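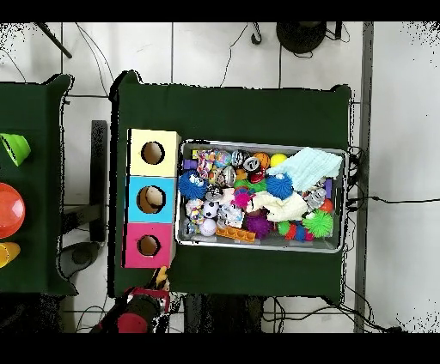

Setting up sorting cells: revised practice note, issue 4

Tendgate has reissued its practice note on table-top sorting cells. Issue 4 replaces issue 3 from the start of August and applies to every cell in which an arm moves mixed soft and rigid objects between a tray and one or more containers. Sites working to issue 3 may finish any task already open, but new tasks should be opened under the new text.

The note has grown from 11 clauses to 15. Most of the additions come from a review of 3,301 logged attempts across the Hetine and Darko cells, of which 552 were set aside as unusable for comparison. Very few were set aside for a fault in the arm. The usual cause was that the starting layout had not been recorded, or had been recorded in a way that two readers could understand differently. The clauses that change daily work are summarised below.

Clause 3: Work surface

The cloth covering must be matt, plain and a single colour, and must lie flat over the full reach of the gripper. Dark green remains the preferred colour. Where two tables are used, both should carry the same colour of cloth, and the gap between them is to be measured at both ends before the first attempt of the day. A gap that differs by more than 15 mm from one end to the other is to be corrected before work starts.

Objects left on the second table count as part of the layout even if the task does not call for them. A ball or a cup on the neighbouring table can be picked up by the vision system as a valid target, and has to be entered on the layout sheet.

Clause 5: Containers

Containers are named by colour and by position, in that order. A column of three boxes is written from the far side of the table to the near side, for example "yellow far, light blue middle, pink near". The terms "top" and "bottom" are withdrawn. They were being used both for position in the overhead view and for height above the table, and the logs cannot be put right after the fact.

Boxes with a round opening are to be checked against the largest rigid object in the tray. If that object does not pass through the opening under its own weight, either the object or the box is taken out of the task. Soft objects such as filament balls and small towels are exempt, but the layout sheet must state that they may need to be pressed through. Force limits for pressing are in Annex B and have not changed.

Boxes may stand edge to edge. Issue 3 asked for a clear space between them, and several sites reported that this let the boxes creep when the gripper touched a rim. Boxes standing in contact hold their line better. The trade-off is a greater chance of an object coming to rest across two rims, and this outcome now has its own code (R4) in the results table.

Clause 6: Tray loading

This clause drew the most comment in consultation. The draft proposed a limit on the number of objects per tray. The limit has been dropped, and dense loading is permitted provided that three conditions are met:

No rigid object stands higher than the rim by more than half its own height.

Cloth items are placed last, or their position in the loading order is written down.

Objects of the same type and colour are given separate entries. Two blue spiky balls are two lines on the sheet, with a position for each.

The third condition follows a point raised by Gifty Sarpong, who reviewed the Darko logs. "Where a tray held a pair of matching objects, the sheet nearly always had one line for both," she wrote in her response. "We could tell that a ball had been moved. We could not tell which one, and that made the path data worthless." Her full response is attached to the consultation record.

Partly hidden objects are to be marked "P" on the sheet. A ball under the edge of a cloth is still in the tray and is still a target. Operators should not tidy the tray to bring it into view once loading has been signed off.

Clause 9: Cables and stands

Cables leaving the work table are to be bundled at the table edge. Single cables crossing the floor are permitted inside the cell while the walkway is closed, and must be covered or lifted before it is opened. The bases of stands and posts are to be marked on the floor with tape, so that a stand that has been knocked can be put back without a full recalibration -- a partial check under clause 10 is enough if the base is within its marks.

Clause 12: Rest position

Between attempts the gripper is to be parked clear of the tray and the container openings. It may remain within the overhead view. The fingers may be left open or closed, but the state must be the same at the start of every attempt in a series, and it must appear in the header of the log.

Clause 14: Overhead record

One overhead still is to be saved before each attempt, after the layout sheet has been signed. It should take in the whole work table, with all containers and the tray. Neighbouring tables may be shown in part. The still supports the sheet and does not replace it. If the two disagree, the attempt is coded as void and is not repaired later from the picture.

Trutix users should note that the default export drops the still after 30 attempts unless the retention box is ticked. The setting is under Cell, then Records.

Comments on issue 4 should quote the clause number and give the cell type. The layout sheet has been redrawn to match the new clauses, and old copies should be removed from the cells when the new text is adopted.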